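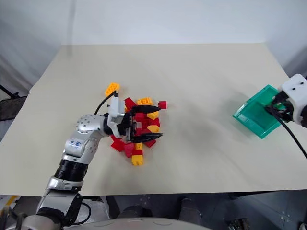
Cahier d'atelier, août, 8 h du matin, café pas encore bu

Sujet du jour : le tri des briques. Je note tout ici parce que la dernière fois j'avais promis de m'en souvenir, et le résultat de cette promesse tient dans trois bacs dont personne ne sait plus ce qu'ils contiennent.

Point de départ

Le stock vient du carton Brostance, celui qui traînait sous l'étagère depuis le déménagement. Sur l'étiquette : 600 pièces. Sur le bon de Hường Mạc, qui avait pris la peine de peser le tout au printemps : 600 aussi, mais souligné deux fois, ce qui chez elle signifie qu'elle n'y croit pas. Je ne vais pas recompter. J'ai un métier.

On ne travaille pas sur le carton entier. On verse une poignée sur la table crème, on la traite, on passe à la suivante. Avant, on vidait tout d'un coup et on se retrouvait à plat ventre sous le radiateur. La table est mate, ce qui est une bénédiction pour les yeux : avec l'ancien plateau verni, chaque plot renvoyait le néon du plafond et on finissait la séance avec une migraine et des rouges classés dans les orangés.

À propos d'orangé

La grande querelle. Le bordereau Stolby connaît « jaune » et « orange ». Les briques, elles, s'en moquent et se tiennent quelque part entre les deux. Hường dit jaune. Moi je dis jaune tirant sur l'orangé, ce qui rallonge les étiquettes. Lưu (l'atelier, celui du bout du couloir, à qui on doit rendre la moitié du lot) a répondu par écrit « au choix », ce qui est leur réponse à toutes les questions depuis que je les connais.

Décision : une seule catégorie, on écrit JAUNE, on n'en parle plus. J'ai barré « orange » sur le bordereau. Au stylo. C'est dire ma détermination.

Le rouge ne pose aucun problème de vocabulaire. Il pose un problème de volume : il y en a partout, il se glisse dessous, et dans un tas mélangé on voit d'abord le jaune parce qu'il attire l'œil, puis on soulève et c'est du rouge jusqu'à la table.

Méthode essayée ce matin

1. Verser doucement, bac posé sur la table, sans jeter. Le tas doit rester un tas. Si les pièces roulent jusqu'au bord, c'est qu'on a versé comme un sauvage.

2. Ne pas étaler. Je sais, tout le monde veut étaler. Étalé, le tas occupe la table entière et il n'y a plus de place pour poser ce qu'on a trié. On attaque par les isolées, celles qui sont tombées un peu à l'écart, puis on grignote vers le centre.

3. Prendre les pièces par les flancs, jamais par les plots. Par les plots, ça glisse et ça repart dans le tas, en général sous trois autres.

4. Sortir les formes bizarres avant de trier par couleur. Il y a une jaune à profil arrondi, en arche, couchée sur le flanc, creuse par-dessous avec son tube au milieu. Ce genre de pièce ne s'empile avec rien et fausse la hauteur des piles. Bac à part, étiquette DIVERS, comme dans toutes les administrations.
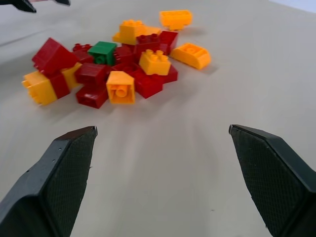
5. Mettre de côté les couleurs minoritaires. Dans la poignée de ce matin, une brique verte. Une. Au milieu des jaunes et des rouges, elle a l'air de s'être trompée de réunion. Le bordereau n'a pas de case verte, donc officiellement elle n'existe pas. Je l'inscris au crayon dans la marge en attendant mieux.

6. Seulement ensuite, les rouges d'un côté, le JAUNE de l'autre, et on referme les bacs avant d'aller déjeuner. J'insiste sur « avant ».

Ce qui coince

Les bacs Vunberg sont trop profonds. On pose une brique au fond, le bras suit jusqu'au coude. Il faudrait ceux de 60 mm de haut, le modèle plat, mais le catalogue les vend par lots de 148, un nombre qui a forcément été choisi par quelqu'un de fâché avec les divisions. Hường propose de découper des couvercles de cartons à archives. C'est laid, c'est gratuit, on va sûrement faire ça.

Les pièces emboîtées. Deux briques clipsées ensemble, ça compte pour une ou pour deux ? Pour moi, deux, et on les sépare. Pour Lưu, « au choix ». Quand le clipsage est serré, ne pas y mettre les dents. Je ne vise personne, la personne se reconnaîtra. Une chute de réglette glissée entre les deux fait levier sans marquer le plastique ; j'en ai mis une dans le tiroir du haut, avec un bout de ruban adhésif dessus pour qu'elle ne finisse pas à la poubelle comme la précédente.

Les ombres. Rien de grave, mais en fin de matinée les petites pièces rouges rangées contre une grosse jaune se confondent avec l'ombre de celle-ci. J'en ai oublié une comme ça et je l'ai retrouvée avec la paume. Passer la main à plat sur la table avant de verser la poignée suivante.

Note pour Hường

J'ai gardé ta numérotation des bacs, sauf le 8, qui était fendu. Le nouveau 8 est l'ancien 3. L'ancien 3 n'a pas de remplaçant. Je me rends compte en l'écrivant que c'est exactement comme ça qu'on en est arrivés aux trois bacs mystère, donc je vais refaire les étiquettes cet après-midi.

Reste à faire

Demander à Stolby une case verte, ou au moins une ligne « autres ».
Essayer les couvercles de cartons à archives.
Ouvrir les trois bacs mystère, de préférence à deux.
Rendre sa moitié à Lưu et leur faire signer quelque chose.
Boire le café, qui est froid.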